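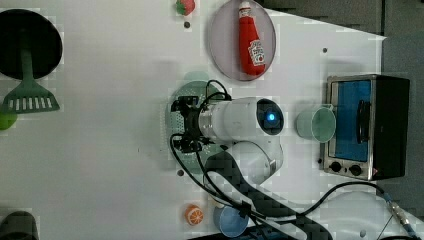 Sedow Bench – Tabletop Robot Arm Station
Gostley Shared Workshop, Gerketby
Room 211
Equipment status: available to certified members

Overview

The Sedow Bench is a member-built station for work with a robot arm at table height. It consists of a white tabletop with an arm mounted beside it, a gripper, a control computer and a set of kitchen objects on which pick-and-place programs can be developed and repeated. The station was proposed by members of the Kofler group, built in the workshop over the winter, and accepted into the general equipment list in February.

The bench is intended for members who are writing or testing their own control programs, for small groups preparing a home build of similar size, and for the introductory course in automation. It is not intended for production work, for machining, or for handling liquids or food.

What the station includes

Arm. The arm is white, with a blue indicator light on the joint housing. Its reach covers the working area of the table from the base. The cables to the gripper run along the outside of the arm and must have enough slack to follow the wrist through its full range.

Gripper. The gripper is fitted at the wrist and is replaceable. Members who have printed or machined their own fingers may install them after the mounting has been checked by bench staff. The original fingers are to be refitted at the end of the session.

Table. The tabletop is white, with small dark holes at several points in the surface. Members are asked not to drill additional holes or to apply adhesive markers. Paper tape is permitted and is to be removed before leaving.

Object set. The objects are kept at the bench and may be arranged in any way a program requires. The set includes a green colander, a round plate, a red ketchup bottle, cups, a bowl, an orange slice, strawberries and a toaster oven with a glass door. The oven is used for reaching and door-opening exercises. It is not to be connected to power.

Control computer. The computer is provided with the workshop's standard software installation. Members may bring their own machines and connect through the port on the bench frame. Programs stored on the station computer are removed at each monthly maintenance and should be copied beforehand.

Working with the object set

The objects differ enough in shape and stiffness to show the weaknesses of a grasping program at an early stage. The colander offers a thin rim and a perforated base, and a program that approaches it correctly from one side may fail from another. The ketchup bottle, when laid across the plate, requires the fingers to close above a surface that can itself slide. Small pieces such as the strawberries are best attempted after the larger items have been handled reliably.

Members beginning on the bench are advised to proceed in the following order.

1. Run the homing routine with the table clear and confirm that the cables move freely.
2. Place a single object at the center of the table and record a grasp by hand guidance.
3. Repeat the recorded motion at reduced speed.
4. Move the object a short distance and adjust the program until the grasp succeeds at the new position.
5. Add a second object, then the remaining ones as the program allows.
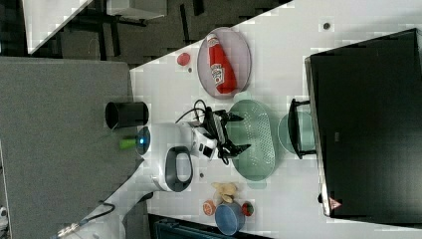 Members may change the arrangement between runs, including the orientation of cups and bowls, provided that the arm has first been paused. The pause control on the station computer holds the arm in position; the emergency stop removes power from it, and the homing routine must then be run again. A short written note of the starting arrangement is recommended for anyone comparing results over several sessions.

Operating limits

Maximum tool speed for certified members: 300 mm per second
Maximum session length: 3 hours
Tools with a cutting edge or heating element: not permitted
Unattended operation: not permitted

The speed limit is set in the controller and is not to be altered. Requests for a higher limit may be made in writing and are considered individually – approval applies to one named project only.

During operation, all persons remain outside the line marked on the floor, with the exception of the member guiding the arm by hand. Long hair and loose sleeves are to be secured. The floor cable at the base should be checked for tension before the arm is started and should not be stepped over while the arm is moving.

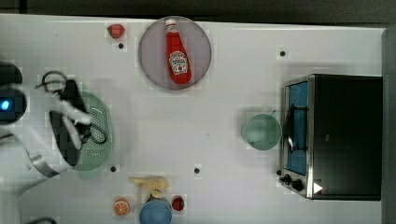

Certification and booking

Use of the bench requires the general safety induction and the station course, taught by Veronika Gasser. The course is held in one evening and ends with a practical check at the bench. The fee is $92 and includes the printed handbook. Members who have completed a comparable course elsewhere may apply to take the practical check alone.

Sessions are booked through the member calendar. A booking not taken up within half an hour is released. Groups may book under one name if at least one certified member is present throughout.

Drawings for home builds

The drawings for the bench frame, the cable supports and the finger mounts are available to members on request. They may be used and modified for private builds. The workshop does not supply arms or controllers and does not inspect equipment installed at members' homes, although completed finger mounts may be brought in for a fit check during a booked session.

Faults and damage

Faults are to be entered in the log at the bench before the member leaves. If the gripper does not close fully, or if a cable shows wear, the station is to be switched off and tagged. Missing or damaged objects are reported in the same log.

Page last revised July 23, 2021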